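홈 | 리뷰 | 공략 | 모드 | 게시판

드라카우(Drakau) 리뷰: 보급선이 끊기면 지는 턴제 전략

드라카우는 바르토시(Bartoš)가 만든 턴제 전략 게임이다. 플레이어는 용병단 하나를 맡아 피키아(Pikia) 행성의 내전에 끼어든다. 어느 가문의 의뢰를 받을지 고르고, 부대를 꾸리고, 육각 타일 지도에서 싸운다. 여기까지는 흔한 구성인데 전투보다 보급에 비중을 둔 점이 다르다. 본편 캠페인을 보통 난이도로 한 번 끝냈고, 어려움 난이도는 중반까지 진행한 상태에서 쓴다.

시작 자금은 1,000이다. 경전차 두 대와 보병 한 분대를 사면 거의 남지 않는다. 첫 의뢰는 광산 마을 방어인데, 적이 약해서 져도 이상할 만큼 쉽다. 문제는 그다음이다. 의뢰를 마치면 탄약과 연료가 줄어든 채로 다음 지역으로 넘어가고, 보급 기지를 미리 지어 두지 않았다면 셋째 의뢰쯤에서 포를 쏘지 못하는 전차가 나온다. 나는 여기서 처음부터 다시 시작했다.

보급 기지 하나를 짓는 데 300이 든다. 초반에는 부담스러운 금액이지만 전차를 한 대 덜 사더라도 먼저 짓는 편이 낫다. 기지와 부대 사이의 도로가 이어져 있어야 보급이 되고, 적 정찰대가 도로 타일 하나만 점령해도 끊긴다. 그래서 보병의 쓸모가 크다. 전차를 앞에 세우고 보병은 교차로에 박아 두는 식으로 굴러간다. 지도를 넓게 쓰게 만든다는 점에서 잘 만든 규칙이라고 본다.

전투 자체는 평범하다. 명중률은 거리와 지형, 조종사 숙련도로 정해지고 계산식은 마우스를 올리면 다 나온다. 부위 파괴가 있어서 궤도를 먼저 부수면 그 자리에 묶어 둘 수 있다. 다만 적 인공지능은 묶인 전차를 구하러 오지 않는다. 몇 번 해 보면 궤도만 노리는 게 정답이 되고, 후반 의뢰 절반은 같은 방식으로 넘겼다. 어려움 난이도에서는 적 수가 늘어날 뿐 행동은 그대로였다.

가문은 셋인데 비중이 고르지 않다. 브라레르(Brarer) 가문의 의뢰는 분기가 많고 대사도 공을 들였다. 초반에 포로를 풀어 주면 후반에 그 부대가 지원군으로 온다. 나머지 두 가문은 호송, 방어, 섬멸을 돌려쓰는 느낌이 강하다. 처음 하는 사람은 브라레르 쪽으로 시작하기를 권한다.

조작은 마우스만으로 된다. 단축키를 바꿀 수 있지만 턴 종료 키는 고정이고 확인 창도 없다. 이동 명령을 남겨 둔 채 턴을 넘긴 적이 여러 번 있다. 취소 기능은 이동에만 적용된다. 저장은 전투 중에도 가능하고, 자동 저장 칸은 2개다. 칸이 더 있었으면 좋겠다.

한국어를 지원한다. 번역 질은 대체로 괜찮으나 장비 이름이 화면마다 다르게 나온다. 상점에서 '장갑판'인 것이 정비 화면에서는 '철갑'이다. 부품은 모두 217종인데 목록에 검색 기능이 없어서 이름이 다르면 찾는 데 시간이 걸린다. 등급별 정렬은 되지만 부위별 정렬은 안 된다.

그래픽은 수수하다. 눈 덮인 지역은 보기 좋고 사막은 타일 반복이 눈에 띈다. 음악은 곡 수가 적어서 중반부터 끄고 했다. 최적화는 좋은 편이다. 오래된 노트북에서도 중간 옵션으로 끊기지 않았고, 적 턴 처리도 빠르다. 튕긴 적은 한 번 있었는데 자동 저장 덕에 잃은 것은 한 턴이었다.

보통 난이도 캠페인은 천천히 해도 한 달 안에 끝난다. 무작위 지도 모드가 따로 있지만 보급 도로가 미리 다 깔려 있어서 본편의 재미가 덜하다. 보급 관리를 좋아하면 정가에 사도 되고, 전투만 보고 사려면 할인을 기다리는 게 좋다.

장점: 보급 규칙, 브라레르 가문 의뢰, 가벼운 사양
단점: 단조로운 적 행동, 부품 목록, 턴 종료 확인 창 없음

댓글

밤샘전차
셋째 의뢰에서 저도 탄약 떨어져서 재시작했습니다. 튜토리얼에서 도로 얘기를 좀 더 해 줬어야 해요.

hexhex
궤도만 쏘는 건 보스 의뢰에서는 안 통하지 않나요? 마지막 요새는 고정 포대라서 애먹었는데요.

모루
턴 종료 키는 설정 파일 열어서 바꿀 수 있습니다. 업데이트하면 초기화되니까 백업해 두세요.

관련 글
- 드라카우 초반 보급 기지 위치 정리
- 브라레르 가문 분기 조건 모음
- 노트북으로 할 만한 턴제 게임
- 무작위 지도 모드 설정 안내
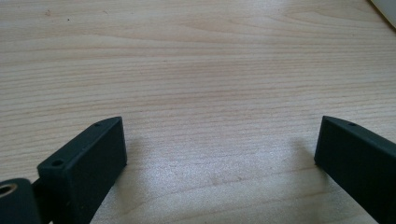

어려움 난이도는 끝까지 마치면 마지막 요새 의뢰 부분을 본문에 보태겠다. 지금 부대로는 중전차가 모자라서 앞쪽 호송 의뢰부터 다시 하는 중이다.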